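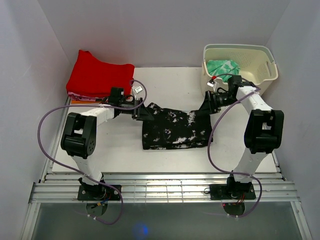

双腕アームによる布の折りたたみ課題に取り組む作業台。左奥は重ねた布、右奥は布を入れたかご

報道関係各位

プルリキックス工科専門学校(Plurkix)
産学連携推進室

学生による双腕ロボット布製品取り扱いプロジェクト「Kaltano」の活動開始について
 ― 9月より実習公開、他校からの参加チームも募集 ―

プルリキックス工科専門学校(以下「本校」)は、ロボット制御学科の学生を対象とした課外プロジェクト「Kaltano(カルターノ)」を正式に発足し、本年度の活動を開始しましたのでお知らせいたします。本プロジェクトは、二本のロボットアームを協調させて衣類やタオルなどの布製品を広げ、折りたたみ、所定の位置に重ねるまでの一連の作業を、学生自身の手で設計・実装することを目的とするものです。

■発足の背景
本校ではこれまで、箱や樹脂部品など形状の変わらない対象物を用いた搬送実習を、制御教育の中心に据えてまいりました。一方、リネンサプライ、宿泊、介護等の分野では布製品の仕分けおよび折りたたみに多くの人手を要しており、卒業生の就職先からも、柔軟物を扱った経験を有する人材を求める声が寄せられております。
布は置き方によって輪郭や重なりが変わり、つかむ位置が少しずれただけでも仕上がりに差が生じます。あらかじめ座標を指定する従来の実習方式では対応が難しく、認識、動作計画、把持のそれぞれについて総合的な理解が求められます。本校は昨年度に実施した試行授業の結果を踏まえ、これを学科横断の課外プロジェクトとして独立させることといたしました。

■活動の内容
本年度は20名の学生が3班に分かれて活動します。各班の担当は次のとおりです。

・操作班:双腕アームの遠隔操作による手本動作の収録、および操作手順書の作成
・学習班:収録した動作データの整理、模倣学習モデルの訓練と評価
・機構班:指先形状の検討、配線および配管の取り回し、作業台の保守

各班の担当は学期ごとに入れ替え、年度末までに全員がすべての工程を経験します。
対象とする布は、無地のものに限らず、まだら模様や濃淡のある柄物を含めて選定しております。柄と折り目の境界を見分けることが認識面での主要な課題の一つであり、学習班では、色および柄の異なる布について成功率を個別に記録し、比較を行います。
収録する手本動作は、年度内に600回分を目標としております。収録にあたっては、布の初期位置や向きを毎回変更すること、途中でつかみ直しが生じた場合も記録を削除せず、その旨を注記して保存することを共通の規則として定めました。失敗例を含む記録は、学習班による評価会の資料として用います。

■設備について
活動は本校実習棟2227室にて行います。同室には、白色の天板を備えた作業台と、手前側の架台に固定した二本のアームを設置しており、壁面は認識処理への影響を抑えるため灰色系で統一しております。学生は安全講習を修了したのち、指導教員の立ち会いのもとで装置を使用します。アームの通電中は作業台の周囲に設けた区画線の内側への立ち入りを禁止し、非常停止の担当者を必ず一名配置します。

■校内競技会および他校チームの募集
年度末には、校内競技会「Urken(ウルケン)杯」を開催いたします。競技は、無作為に置かれた布を制限時間内に折りたたみ、指定の場所に重ねるもので、折り上がりの寸法、角のそろい方、所要時間の各項目により審査します。競技用の布は当日まで公開いたしません。
本大会には、高等学校、高等専門学校、専門学校および大学の学生チームも参加いただけます。自校の装置の持ち込みが困難なチームには、事前の講習受講を条件として本校の装置を貸与します。競技規則書および参加申込書は、9月中に本校ウェブサイトにて公開する予定です。

■実習公開
9月の活動日には、教育機関および企業の関係者を対象として実習の様子を公開します。公開時間は午後3時から午後5時までとし、事前申込制といたします。見学は区画線の外側からとなります。写真撮影は可能ですが、学生を撮影する場合は、必ず係員にお申し出ください。

■協力企業
本プロジェクトの実施にあたっては、オラニヤン精機株式会社(Olaniyan)より、把持部の設計に関する技術講習の提供を受けております。講習は前期と後期に各一回実施し、機構班の学生に加え、希望する他班の学生も受講します。なお、本プロジェクトで作成した操作手順書および評価結果は、同社との協議を経て、教育目的に限り他の教育機関にも提供する方針です。

■今後の予定
9月 実習公開、競技規則書の公開、参加チームの募集開始
11月 前期収録分の評価会(校内)
1月 競技会参加チーム向け事前講習
2月 Urken杯 開催

予定は変更となる場合があります。変更の際は、本校ウェブサイトにてお知らせいたします。

■本件に関するお問い合わせ先
プルリキックス工科専門学校 産学連携推進室 Kaltano担当
受付時間:午前9時から午後5時まで(休校日を除く)
取材および実習公開のお申し込みは、本校ウェブサイトの専用フォームよりお願いいたします。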